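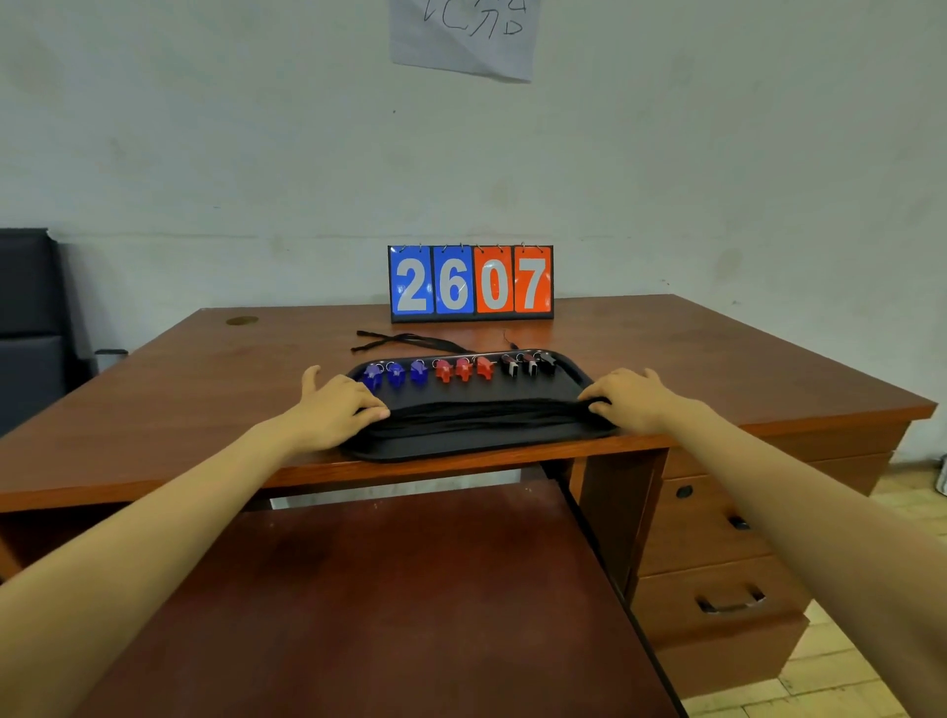 Page last modified: January, 4:12 pm

We use cookies to remember your list settings. Accept | Manage preferences

Subject: Re: [skendaddale-juniors] Under 11s draw and the ref shortage

Hi all,

Thanks Satish for getting the ball rolling on this, I've been meaning to write since the grounds meeting and then the school holidays ate me alive.

Satish Mathew wrote:
> We have 108 kids registered in the small-sided age groups
> and not enough people to ref them. Last season I did three
> games back to back in the heat and my knees haven't forgiven
> me. Can we either shorten the halves or start the 11s later
> so the older kids can ref before their own match?
> Also, who has the key to the Plivach Reserve shed?

Key first, because it's easy: Fotis has it. He's had it since the sausage sizzle. Fotis, mate, please hang it back on the hook at the canteen!

On the draw, I'm all for starting the 11s later. I had a play with the times last night and if the 8s kick off at 8.30 and the 9s at 9.20, the 11s can go at 10.15 and everyone's still home for lunch (or at least in the car). The Alexiou Park games are trickier as we lose the bottom pitch to cricket until it cools down, so I've left those as they were for now. Shorter halves I'm less keen on. My two spend longer putting their shin pads on than they do playing as it is, and some families are driving 40 minutes each way for the away games. Seems a bit rough to get there and blow it up after a quarter of an hour.

The thing I'd really love is for more of the 14s and 15s to have a go at reffing. Athina Dimitriou's eldest did a few last year and was brilliant, very calm, didn't take any lip from the sideline (you know who you are, and yes, I include myself). Athina reckons what put her daughter's mates off was the parents and not the running about, so could coaches please have a quiet word with their lot before round one? I'll put something in the newsletter too.

We pay $70 a morning for juniors who've done the online course. It takes an evening and Orestis Drakos will sit with anyone who gets stuck on the offside bit, which was me, twice.

One more while I've got you: the Coteck shade tents need new pegs before anybody puts them up in a southerly. I had one go past me at head height last August and I'd rather not repeat it. If you've got decent long ones in the garage, chuck them in the boot.

Yell out if the new times don't suit, otherwise I'll send the draw in tomorrow night.

Cheers,
Iraklis Balaskas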